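Household Organization 2, Handout 6
Where Things Live: Sorting a Mixed Counter
Instructor: Kálmán Lengyel

Bring this sheet to lab. Last term 39 of you left it at home and asked me what was on it. It was the instructions.

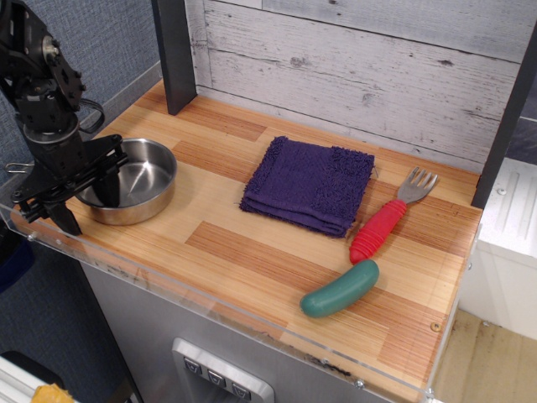 Last week we finished with drawers, and several of you wrote in your journals that drawers are boring. Noted. Counters are where the trouble is anyway. A drawer fills up because someone decided to put things in it. A counter fills up while everyone is deciding something else.

1. Terms we will use

Resident: an object whose home is the surface it is on. A kitchen has fewer of these than its owner will admit.

Visitor: an object with a home elsewhere in the same room.

Stray: an object from another room, or from another department of life entirely. Toys are the classic case. A toy vegetable in a kitchen is the advanced case, and we will spend longer on it than it deserves.

Orphan: an object with no home anywhere. Do not use this term until you have looked. In the first assignment Group B declared a colander an orphan while standing in front of the colander hook.

2. Worked case: bowl, cloth, fork, cucumber

Four objects on one wood-patterned counter. The stainless steel bowl is at the left end, the folded purple washcloth is in the middle, and to the right are a child's fork with a red ribbed handle and a teal-green toy cucumber.

Most people start with the cucumber because it is funny. Start with the bowl. It is the only one of the four that can hold the others, and the minute you stop watching, somebody will use it that way. A bowl with a fork and a toy in it has become storage, and it will still be storage in December.

Bowl: visitor. It goes to the cupboard with the other bowls, largest at the bottom. I don't want to hear about nesting order again.

Washcloth: argue it both ways. Folded cloths look put away, and this fools people for months. Terry cloth with frayed edges can be a face cloth, a dish cloth or a rag, and the household has to pick one. The Bistormont method says color decides (purple for bathroom). The Mirow method says edges decide, and anything fraying goes to the rag bin. I side with Mirow on most days, but I own a lot of frayed washcloths and would like to keep them.

Fork: visitor. Children's cutlery gets its own section of the drawer, toward the front, where the child can reach it. Chunky handles jam a standard tray. See the De Smet reading, the part on tray widths, which is dull and correct.

Cucumber: stray. If there is a play kitchen, it goes there. If there isn't, it goes in the toy bin. It does not go in the refrigerator, whatever the child says, and it does not go in the fruit bowl "for now." — Strike "for now" from your vocabulary for the rest of the term.

3. Order of work

Big things first, then cloth, then small things. Wipe the counter last, including the corners and along any raised lip at the front edge, where crumbs retire. Carry strays out in one trip. If you make a separate trip for a cucumber you will come back with a coffee and no memory of the assignment.

4. For lab

Choose one counter at home and list 16 objects on it. Give each a term from section 1 and a destination. "Somewhere else" is not a destination. Those of you without 16 objects on a counter may borrow mine.

The write-up is worth 50 points. Late sheets go in the Skavitz tray by the door, which I empty when I remember.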